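Workshop notebook – Drurkgate unit, mezzanine end
Thursday, February
Posted by Gwenllian Bevan
3 comments · 5 shares

Started late because the shutter was stiff again, but what a good day once we were in. I'd been putting off the overhead panel for weeks and I don't know why, as it's turned out to be my favourite job of the winter so far!

Where we'd got to: Iestyn Prothero and I had agreed that the control bits for the Bikari bench would go overhead and stay there. The old arrangement had them in a plastic tub on the bench top, and every time somebody wanted to plane or glue anything the tub got shoved along and a wire got tugged. Bench space is the thing we're shortest of. There is any amount of air above it.

So: grey panel, fixed up high, with everything hung on that. Iestyn did the drawing on the back of a Steinbach delivery note (now taped inside the front cover of this book, please don't throw it away, it is the only copy). His first version had the modules laid flat in a row across the panel. Mine had the long one standing upright at the left. We went with upright. It means the connectors can all be got at from the one side, and there's room left on the right for whatever we dream up next.

Morning

Marked out from the left edge of the panel and worked across. I used the Sernura pencil for this, the white one, and I'd recommend it to anybody marking on grey. Ordinary pencil vanishes completely once you've got your head tilted back and the light in your eyes.

Drilled everything on the bench before the panel went up. I can't stress this enough to future me. Last year's shelf brackets were drilled in place, over my head, and I was finding swarf in my collar at teatime. This time the panel lay face up on two battens, holes piloted and then opened out, edges cleaned with a file, quick wipe with a rag. Lovely.

Getting it up took both of us. Iestyn held, I did the fixings. The corrugated stuff up there makes it awkward, as you have to think about where the ridges are and not just where you'd like a screw to go. We lost a good while to moving the whole thing sideways by a finger's width, then back again by half a finger.

Afternoon

Long module on first, left-hand side, blue end up and blue end down. I love the look of this one – it's such a cheerful blue against all that grey. The bottom block is meant to stick out a bit past the panel edge, so if you come in on Monday and think I've hung it too low, I haven't. It has to hang over so that you can get fingers behind it.

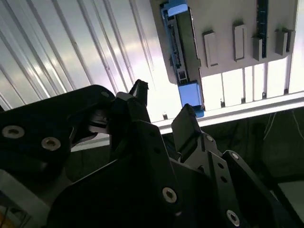
Panel up, long module on the left, tabs and the green strip to the right of it.

The tabs gave us more bother than anything else. They hang down off the panel to the right of the module, and the narrower dark clip is a different part from its neighbours. I'd like to get one more of those so there's a spare in the drawer. The green board sits upright between that clip and the last tab. It's a snug fit and I was nervous of flexing it, so I eased it in with the pad of my thumb and held my breath. If anyone needs it out again, support it low down and don't pinch the little components.

I was tempted to line all the tabs up dead level. Iestyn talked me out of it. They don't need to match, they need to hold, and the second one sits happier where it is. I've looked at it so many times since that I've started to like it.

The light under the panel is a treat, by the way. I had thought we'd be squinting up there with a head torch for the rest of our lives, but with that bright band just below you can see very well what you're doing. The only snag is going from staring at the bright part to reading the small print on a connector. Give your eyes a moment.

Wiring not started. I want to do it fresh, in the morning, with labels already written. The label tape is the 500 roll, top drawer, left. Please put it back in its box, as the end sticks to itself otherwise and then you spend ten minutes picking at it with a fingernail.

Odds and ends

– The fixings tin had 44 in it when I stocked it last month and I've written that on the lid. If you take a handful, change the number.
– Step stool wobbles. The rubber foot on the back left has gone hard. Use the taller one till I've found a replacement.
– Paint: we talked about touching up the cut edges of the panel. I'm for leaving them. Iestyn is for doing them. To be settled over tea.
– The 5 mm bit is blunt. I got through the last 2 holes by being stubborn.
– Offcuts of the grey sheet are behind the door. There's a decent piece there that would make a cover for the tea shelf socket, if anybody fancies a small job.

Still to do on the panel: write the labels, run the wiring down the right-hand side, then a proper look at strain relief where the cables leave the connectors. I have an idea for that using a strip of felt and a couple of cable ties. It may be a daft idea. I'm going to try it on the bench first with an old lead.

I also want to draw the finished layout properly, in ink, with the part numbers, and stick it on the wall by the switch. The delivery note has a tea ring on it already.

Stopped at ten to six. Bench swept and clear at the front half, which I haven't been able to write in this book since we moved in. Iestyn has taken the drill batteries home to charge.

3 comments

Recent entries
Sharpening day, and what became of the big chisel
Steinbach delivery: what came and what didn't
Moving the Bikari bench (again)
Hooks for the extension leads
A better place for the glue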